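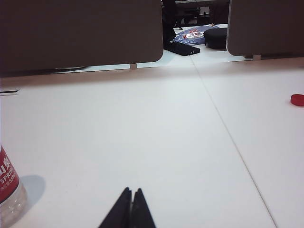 Wrist view, gripper closed or nearly closed, bottle at lower left, red cap at far right.

Cap pick task, club build (Illside robotics)

jsaavedra
Policy trained on 136 demos. With the cap near the center of the table it grasps well. With the cap at the right edge, past the seam, it got 2 of 10 on Thursday. I suspect the wrist view: the cap is partly outside the image at the start pose. Plan is to raise the start pose and retrain.

torque_ripple
Disagree. Check where the caps were in your demos first. If most were left of the seam, a higher pose won't help.

jsaavedra
Most were left of it. Still, it can't servo to half a cap.

Aguiar_k
Both. Add edge demos and keep the pose fixed, or you change two things at once. I would also move the bottle between episodes. Its label is red too.

torque_ripple
Label color is a guess. Run it with the bottle removed before recording anything.

jsaavedra
Fine. Bottle removed first, same pose, same checkpoint. Will post the numbers.

Comments (2)

cladov: Which camera resolution do you train at? We downsampled too far in April and lost small parts entirely.

sikness: Fingers closed at the start pose? Ours start open.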